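The shelf under the sink

Everyone has one. Boxes, bottles, the tub of something with the purple lid that came with the flat. Spyros Stamatopoulos had 43 things under his, and in September he put the lot on a table.

"I only wanted a sponge," he says. Two hours later, still at it.

His rule, picked up from a neighbour in Gundton - do it in small batches. A handful out, decide, next handful. Never the whole cupboard at once, you'll give up and shove it all back in.

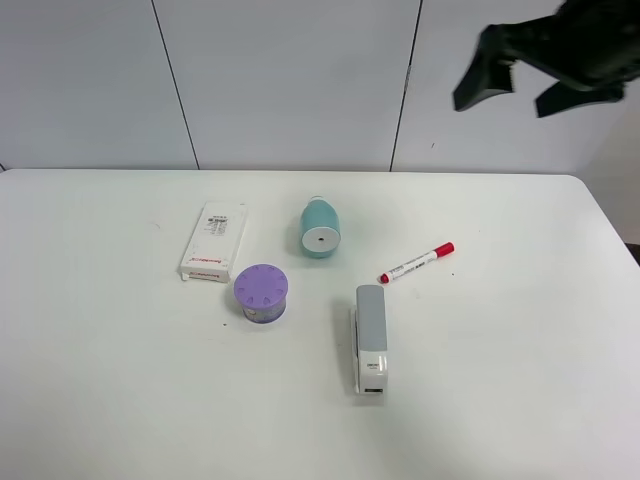

Dates first. Anything with a label you can still read gets turned round and read, properly, glasses on. Boxes get opened, because half of them are empty or as good as. His worst find was a box from Bendside, three years out of date and never even started. Duplicates go together, fullest at the front.

Then the lids. Sticky ones get a wipe with warm water, cracked ones go. Bottles stand in a tray so drips dont reach the wood.

What went back in - 11 things. The rest went to his sister in Dirska or in the bin. He hasn't missed any of it yet, though he did buy another sponge.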